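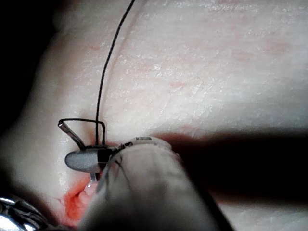
What color of thread is best for suture practice?

Black thread is the easiest to follow on a pale surface, and it is the color I recommend for the first several weeks of training. Blue and violet threads are also acceptable. Undyed thread should be left until the learner can place an even row of stitches without searching for the free end.

The matter was raised again this month in my notes on the bench sessions at Prornurico, and I have decided to set out my present position on thread, needles and practice surfaces in one place. Earlier entries on this blog contradict one another in parts. Where they do, the present entry should be followed.

Thread first. New thread keeps the shape in which it was packed. A length taken from a folded card will carry corners, and the corners are most troublesome close to the needle, where the thread must follow the curve of the stitch. The black thread shown at the head of this entry has a squared-off loop of this general kind near its lower end, beside the needle. A bend of this sort does no harm in itself, but it can catch on the instrument or fall across the place where the needle is meant to go. Learners are asked to draw the thread gently between two gloved fingers before the first stitch. It should not be pulled hard, and it should never be pulled against the needle, where the join may give way.

Length is the second consideration. I formerly issued full lengths to all learners, on the view that they should grow used to managing them. Dimas Pangaribuan persuaded me otherwise. Shorter lengths are now given out for single stitches, and the full length is reserved for running stitches. The change has reduced tangles, although it has increased the number of opened packets, and I am told the supply cupboard has felt it. We used 276 packets in the last term. I do not regard that as excessive.

With regard to needles, the usual advice is to grip the body of the needle some distance back from the point, and to let the wrist turn so that the needle travels along its own curve. Most bent needles in our discard box were pushed straight. The point should not be gripped at all if it can be avoided, as it dulls quickly, and a dull point drags the surface along with it. I ask learners to stop and look whenever the surface begins to pucker ahead of the needle. A fresh needle will often settle the question.

Practice surfaces remain a subject of disagreement. Krešimir Delić prefers the Brevitz pad, which is firm and holds its shape through a long session. My own preference is for the softer Sison sheet, laid over a rolled towel so that it rises slightly in the middle. A flat surface is convenient, and it teaches the hand very little about working on a slope. The Sison sheet tears sooner, particularly when stitches are placed too near the edge, and the cost must be weighed. The bench currently keeps both, and learners may choose after their second session.

Moisture deserves a separate word. A dampened surface reflects light in small bright points, and a fine thread lying across them may be lost to the eye. The lamp should be moved to one side - a low angle is generally better than one from directly overhead - until the line of the thread is plain from end to end. I would rather see five minutes spent on the lamp than a knot tied by guesswork.

On knots themselves I have little to add to the entry of last January. The first throw is laid flat, the second is laid in the opposite direction, and the ends are brought down evenly. Tension should bring the edges together and go no further. Learners continue to tie too tightly, and I continue to write the same remark in the margin of their record sheets.

The record sheet has been revised and now runs to 17 lines, with space at the foot for the type of thread used. Please fill in that space. Used needles go into the rigid container at the end of the bench, and loose thread goes into the covered bin beneath it.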